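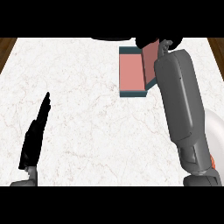

**Information Security for Office Staff**
Handout 4: Retiring and disposing of storage media
Instructor: Katherine Ospina
Revised Oct 17, 2018

## Scope

This handout covers the removal of data from equipment that is leaving service. It applies to hard drives, solid-state drives, USB sticks, memory cards and backup tapes. Paper records are treated in the next unit.

## Deleting is not erasing

When a user deletes a file, the operating system normally removes the entry that points to it and marks the space as free. The contents stay on the disk until other data is written over them. A quick format has much the same effect. Free recovery tools can often restore such files within minutes.

Students should be able to define the following terms:

- **Clear:** overwriting all storage a user can reach, using standard commands.
- **Purge:** applying a method that makes recovery infeasible even in a laboratory. Cryptographic erase may qualify if the drive was encrypted from first use.
- **Destroy:** shredding, melting or otherwise ruining the media so that it cannot be used again.

Solid-state drives need separate attention. They spread writes across spare cells that ordinary overwriting does not reach, so the manufacturer's own sanitize command should be used. Degaussing has no effect on them.

## Case for discussion: Espinoza

Espinoza, a payroll bureau with 80 employees, replaced its desktop computers in January. The old machines were passed to a reseller, Vodik, under a contract that promised "data removal" and said nothing further. One buyer later found salary records for 300 people on a drive that had only been formatted. Vodik held no serial numbers and could not say which other drives had been handled in the same way.

Orysia Symonenko's review for the bureau identified two failures. The contract did not name a sanitization method, and the asset register listed computers but not the drives inside them.

## Minimum record for each item

| Field | Entry |
|---|---|
| Serial number | Of the drive itself |
| Data classification | Highest level ever stored |
| Method | Clear, purge or destroy |
| Verification | Name of checker and result |
| Destination | Reuse, sale or recycling |

The person who verifies the result must not be the person who carried out the work.

## Preparation for the next session

1. Read the Clokum disposal policy in the course folder, section 2 in particular.
2. Complete one record for a leased photocopier with an internal drive.
3. Be ready to state who is responsible for that drive when the lease ends.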